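# Packaging and Licenses, Unit 4: Reading a copyright file before you regret it

Handout by Anikó Győri. Bring it to the lab, where Miklós Szénási will ask you for it and look sad if you don't have it.

Last time we packaged Hikero, a small calendar program with one author, one license and one file saying so. Enjoy the memory. Most source trees are more like attics.

## 4.1 What the file is for

A distribution ships thousands of packages, and each one carries a record of who holds the copyright and under what terms. The record should cover every file in the source. "GPL, probably" is not a record, although I have graded it as one in a weak moment in March.

Our running case is **Tradari**, a map viewer with 916 files in its source archive. The top-level `COPYING` says GPL version 3 or later. A scan of the headers says this:

| Result | Files |
|---|---|
| GPL-3.0-or-later | 700 |
| MIT | 200 |
| No header at all | 16 |

The first two rows are an afternoon's work. The third row is this unit.

## 4.2 Files with no header

Start with the version history. If a file was written by the project's own people, the top-level license normally covers it, and you note that. If it arrived in a single commit called "add stuff", keep digging.

In Tradari, most of the headerless files are icons from a set called Csonka. Its old download page said "free for personal use." Students see the word *free* and relax. Read the other three words.
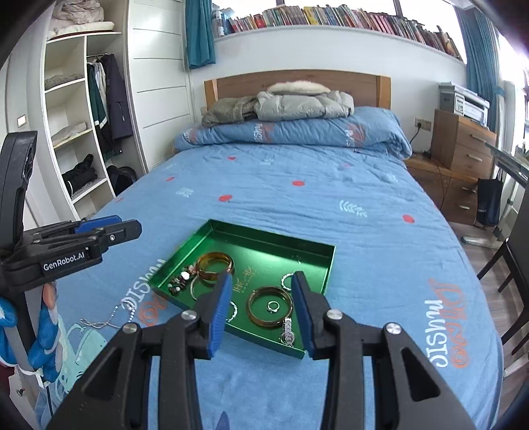

*Jewelry in a green metal tray.*

Permission for personal use leaves out selling copies, and it says nothing about changing them. A free distribution needs both. You have these options, in the order I would try them:

1. Write to the author and ask for a proper license. Be polite and name the license you want.
2. Replace the icons with ones under known terms.
3. Remove them and patch the program so it still starts.

Moving them to a separate download that pops up on first run doesn't count as removal. Someone proposes it every year, usually with great confidence.

## 4.3 Recommends and suggests

A package can be spotless itself and still point users at something that isn't. Check the dependency fields, then the menus, the help text and any "get more plug-ins" button. Plimilent, our sample text editor, passes every header check and then opens a store on first launch.

## For the lab

- Scan Plimilent and list every file without a header.
- Find the line that opens the store. Hint: it's past line 590 in the settings code.
- Draft the email to the Csonka author, under ten sentences. Miklós reads them aloud.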